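Thread: Table reset rules – does anyone follow theirs?
Board: Manipulation and Data Collection > Standards and Good Practice
27 replies, showing the most useful first page

klgoossens
Started this thread

We've been handed a new house standard for tabletop tasks. It comes from the Vellow project, and our lab lead wants it adopted as is by the end of January. Eleven pages. Most of it is fine. My trouble is with section 4, "Scene reset between episodes," which says in part:

4.1 All objects not named in the task card shall be removed from the work surface.
4.2 The work surface shall be free of creases, marks and debris.
4.3 Containers shall be placed upright at the start of each episode.
4.4 The area under the work surface shall be clear of cables.

I've been doing this kind of work for six years and I have never seen a setup that meets all four for a whole shift. So either everyone is failing, or the rule is written for a table that doesn't exist. Which one is it? And if you do follow something like it, who checks?

– Kristof

mintcapacitor

Everyone is failing. Next question.

More seriously, 4.2 is the one I'd fight. We use a cloth. Cloth creases. If I iron it every time somebody leans on the table we'd get 12 episodes a day.

Shireen_VW

I helped write an early draft of that section, so throw things at me if you like.

4.1 came out of a real problem. We had a batch of 3,952 episodes from the Cillirik site where a stray object sat in the same spot nearly the whole way through. The policy trained on it did well until someone tidied up, and then it fell apart. The clutter wasn't the trouble so much as the clutter never moving. The rule got written by people in a bad mood and came out as "remove everything."

klgoossens

Thanks, that's useful. But then the rule is wrong, isn't it? If constant clutter is the problem, the fix is to vary it. Clearing the table gives you a constant too: nothing there, every time.

Shireen_VW

I argued for that. I lost. "Vary the clutter" is hard to audit and "clear the table" is easy.

oldbenchhand

Easy to audit is how you end up with standards that only describe auditing.

lerato_n

Can I put something concrete in here, because these threads always go in circles. One moment from a bagging session at our place, chest camera, operator's view. Tell me how you'd score it against section 4.
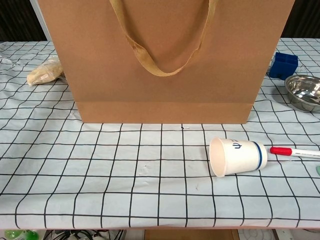 Bagging table, mid-session. Paper bag upright, cup on its side next to the marker.

I'd like real scores, please. Pass or fail on each line, and say why.

– Lerato

mintcapacitor

4.1 can't say without the task card. 4.2 fail, the cloth is wrinkled over on the far left and there's a speck of something in front of the bag. 4.3, the cup is on its side, so fail if that's the start of an episode. 4.4 fail, I can see black cables down in the corner.

That's three fails on a table I would happily work at. I've seen far worse get signed off.

Apolline B.

I disagree on 4.3. The rule says "at the start of each episode." You can't tell from one picture where in the episode you are. Maybe the cup starts on its side on purpose. We have a whole family of tasks where righting the cup is the task.

mintcapacitor

Sure, but "shall be placed upright" doesn't leave room for that. By the letter your whole family of tasks is out of compliance.

Apolline B.

Which is my point about the letter!

klgoossens

4.4 bothers me more than I expected. Who decided what's under the table counts as the scene? If the camera is on the operator's chest it will catch the floor sooner or later. A cable that's dark and half hidden is one thing. A cable where somebody puts their feet is a safety matter, and it belongs in the safety section with a person's name against it. Mixing the two means it gets treated as a tidiness item and ignored.

oldbenchhand

Agree with this completely. We had the same muddle in the Maluleke guidelines. Trip hazards were listed between "wipe down surface" and "replace dried-out markers." Guess how seriously people took them.

Shireen_VW

That's a fair hit. I'll pass it on, for what my passing things on is worth.

y_radebe

I'm going to be the unpopular one and defend the strict version, at least partly.

I run quality for a contract floor. People come and go. When I give a new operator a rule with judgment in it – "vary the clutter sensibly" – I get twelve different ideas of sensible, and one of them is always "leave it how I found it." When I say clear the table, I get a clear table. It may be a worse dataset in theory. In practice I can tell the client what's in it.

Also, look at Lerato's picture again. There's a clear plastic bag with something grainy in it toward the back left. Rice? Crumbs? I can't tell, and I bet an annotator couldn't either. If it's on the task card, fine. If it isn't, somebody downstream is going to have to make up a label for it.

– Yolandi

lerato_n

That's the best argument for 4.1 I've heard, and it's a different argument from the one in the document. The document says nothing about labels.

y_radebe

No, the document gives no reasons at all. That's a separate complaint and I'll sign it.

klgoossens

Yolandi, do your operators follow it when you aren't looking, though? My experience is that a rule people can't meet teaches them to tick the box. We spot-checked 100 reset forms last year. Every one said "surface free of creases, marks and debris." Then we pulled the first image of each episode. I won't say how many matched, because I'd like to keep my job, but I stopped believing the forms.

y_radebe

They follow the parts I check. Same as anywhere.

graspfail

Doesn't anyone just automate this? Compare the opening image to a reference and flag the difference.

mintcapacitor

We tried the Rillano checker. It flagged a printed grid tablecloth as "surface markings" and asked us to clean it. All 900 episodes. I'm not against the idea, but it needed a person to read every flag, and then that person was doing the reset check by hand with extra steps.

graspfail

Did you tell it the grid was the background?

mintcapacitor

There was a setting. It made it stop noticing the marks as well.

Apolline B.

A grid cloth is a strange case anyway. Some people like it because you can judge placement by eye. I've also heard it blamed for policies that lean on the lines. I have never seen anyone test that properly, on either side. If somebody has numbers, please post them, because at the moment it's folklore and it's in two of the standards I've had to work under, once as required and once as forbidden.

oldbenchhand

Required and forbidden. Sounds about right.

Shiny bowls are the other one. There's a steel one at the right side of that picture, catching the light. One of our clients banned reflective objects altogether. Their product was for kitchens.

lerato_n

OK, let me try a rewrite of section 4 and you can all tear it up.

4.1 The task card lists every object allowed on the surface, including distractors. Anything else is removed or added to the card before the episode starts.
4.2 Remove loose debris. Creases in a cloth are acceptable unless they tip, hide or hold an object.
4.3 The task card gives the starting pose of each container. If it gives none, upright.
4.4 Moved to safety. Cables are kept out of the area where the operator stands.
4.5 Distractor positions change at the interval given on the card.

y_radebe

I could train people on 4.1 to 4.4. On 4.5, who picks the interval? If it's the operator, it won't happen. If it's the card, then somebody has to write better cards than the ones I get.

mintcapacitor

4.2: who decides when a crease "hides" an object? Hides it from which camera?

lerato_n

The one that's recording. If there are several, any of them.

mintcapacitor

Then write that in. I'll accept it, grudgingly.

Apolline B.

4.3 is good. I'd drop the default. If the card gives no pose, the card is unfinished and the session shouldn't start.

y_radebe

Strongly against. You'd have people standing at a table waiting for somebody in another time zone to type the word "upright."

Apolline B.

Maybe then they'd type it the first time.

y_radebe

You have more faith in them than I do.

Shireen_VW

I can bring Lerato's version to the next Vellow review. I should warn you that 4.5 will probably be turned down for the same reason as before. I'd suggest asking for a log of distractor positions, so that at least it can be checked afterward. And please send me the reasons along with the wording. The last draft went in without any and that's part of how we got here.

klgoossens

I'd support a log if it's filled in from the recordings and not from memory. Otherwise it's the crease box again.

For our site I'm going to propose 4.1 to 4.4 as Lerato wrote them, keep the default in 4.3, and leave 4.5 out until someone shows me a version that survives a night shift. My lab lead will ask why we can't just use the original, and I'll be sending a link to this thread.

graspfail

Still think the checker could work if the reference was taken fresh each morning.

mintcapacitor

Try it and post the false alarms. I'll read every one of them.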